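4. Household use and the problem of the single portion

Most of the existing work on small-format packaging looks at the material after it has left the home. In this section we look at the moments before that, when the packet is still in the hands of the person who bought it (Figure 1).

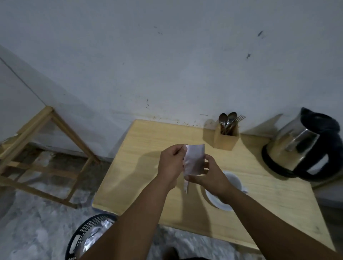 Figure 1. Opening a small foil-lined packet by hand at a table.

4.1 Participants and diary method

The diary study was carried out in Bristum and in the neighbouring district of Puseck. We recruited 40 households through the two public libraries and through a notice in the waiting room of the Hawthorne health centre. Each household received a paper diary and was asked to write down every single-portion packet that was opened at home, with the contents, the time of day, the person who opened it and the place where the wrapper was put afterwards. The diary was kept for two weeks in February. We chose paper after a small pilot, in which the older participants left the telephone version unfinished.

The second author visited each household at the beginning and at the end of the period. The closing visit included an interview, which was recorded and later transcribed. In households with more than one adult we tried to speak with all of them together. This was not always possible, and in several cases the interview represents only the person who does most of the cooking. We return to this limitation in Section 6.

Households were free to define for themselves what a "packet" was. We gave only the instruction that it should be intended for one use. In consequence the diaries include tea and coffee sachets, sauces, sweeteners, seasoning, sweets, wipes and medicines in powder form. Two diaries also include the small bags of drying agent found in shoe boxes. We removed these entries before the analysis, as they are not opened in normal use.

4.2 Why households buy the small format

The price argument, which is dominant in the literature, was weaker in our interviews than we expected. Most participants knew well that the small format is more expensive by weight. Several could give the difference for products that they buy often. They bought it in spite of this knowledge, and the reasons they gave were connected mainly with time and with other people.

The first group of reasons concerns freshness. Participants who live alone described large jars and bags that had to be thrown away half full. One retired woman said that a jar of instant coffee "becomes a stone" before she can finish it, and that she had moved to sachets after she lost her husband. For her the sachet was the less wasteful choice. A similar calculation was made by a participant who bakes only at holidays and buys dried yeast in the smallest size.

The second group concerns fairness between members of the household. In families with children the packet works as a unit of account. It is easy to say that each child may have one, and it is easy to check afterwards. A father of three explained that with a large bag "there is a court case every evening". We did not ask about this subject directly, and it came up in almost all the interviews with parents.

The third group concerns guests. Sachets of sugar and of different teas were kept in a bowl or drawer for visitors, even in households where the residents themselves used loose tea. Some of these had been collected in hotels and cafés. Participants spoke of this collection with some embarrassment, but they also described it as a form of thrift, and we see no reason to disagree.

4.3 Tearing, and what remains

When a packet is torn open, it often becomes more than one piece of waste. The main body is large enough to be noticed, but the strip from the edge is not. In the diaries, 78 per cent of the entries with a separate strip name a different destination for the strip than for the body, or no destination at all. The body went to the bin. The strip was left on the worktop, put in a pocket, dropped in the sink or, in the words of one diary, "somewhere".

This matters for two reasons. Small pieces of laminated film are not captured by the screens at the sorting plant, and the operator of the Bristum plant, Filtico, treats them as residue. They are also the pieces most likely to reach the drain. Dhillon (this volume) discusses the second route in detail and we do not repeat her results here.

Participants had clear opinions about which packets are good to open. A notch on the edge was appreciated when it was easy to find. Packets with a smooth edge on all sides were opened with scissors, with a knife or with the teeth. The use of scissors was more frequent among participants with pain in the hands, and they reported cutting a long way into the packet to be sure of the result. A clean cut of this kind always produces a loose strip. It seems to us that a design which is difficult for weak fingers is also a design which creates more small waste, and that the two questions should be studied together more often than they are at present.

4.4 Sorting as a matter of doubt

Participants were asked at the closing visit to show where they would put an empty sachet with a paper outside and a metallic inside. The answers divided between general waste, paper and plastics, and many people changed their answer while they were speaking. The local guidance does not help much. The leaflet distributed in Puseck names "composite packaging" but gives only drinks cartons as an example, and the Bristum leaflet does not use the term.

In the absence of a rule, households made their own. Five diaries mention a crumple test: if the empty packet opens again after it is pressed in the fist, it is treated as plastic, and if it stays closed, as metal. One household separated the paper layer from the foil by hand on Wednesday evenings, before the collection. Another kept all sachets in a jar until the correct answer could be found, and the jar was full at the time of our visit.

We do not consider these practices as mistakes. They show that people were ready to give attention to very small objects, on condition that they had some confidence in the result. Paiva and Rafferty found the same readiness among market traders, together with the same quick fall in effort when the traders learned that the separated material was mixed again in the lorry. The next section compares the diary entries with the content of the bins.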